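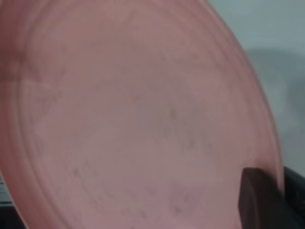
The pink one, with its freckles.

Gomix Plates and Wire Rack: Five Weeks of Toast
By Olga Farías

I bought the Gomix plates in June, after dropping the last of my grandmother's china on a tile floor. They're plastic, they weigh nothing, and they come in colors a paint store would give a first name to. Mine is officially "Celine." It's pink.

Let's start with the finish. It's matte and a little frosted, very pretty on the shelf, and it hangs on to marks like a grudge. There are gray specks and faint streaks in the middle of my pink plate that may be scuffs or may be dinner. I gave it 30 seconds with a sponge, then 2 minutes, then my opinion. The dark navy is the one I hand to people who saw at their steak.

The raised rim is low but does its job with beans. Soup is a gamble.
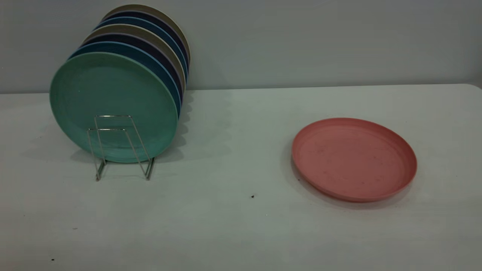
I keep them in a thin wire rack from Jalness, sold separately, naturally. It stands the plates on edge and takes up very little table. Eight fit in a row without complaint. It's so light that pulling out a plate one-handed brings the rack along for the ride, so use both hands or glue it down. My neighbor Si-woo Na has the heavier Cruickshank rack and mentions it often.

Would I buy them again? Yes, in darker colors. I've dropped the green one 5 times and it bounced.

Rating: 3.5 out of 5

14 comments | 30 shares

Related
Jalness Dish Brush, Reviewed Grudgingly
100 Days With One Frying Pan
Cruickshank Rack: Is Heavier Better?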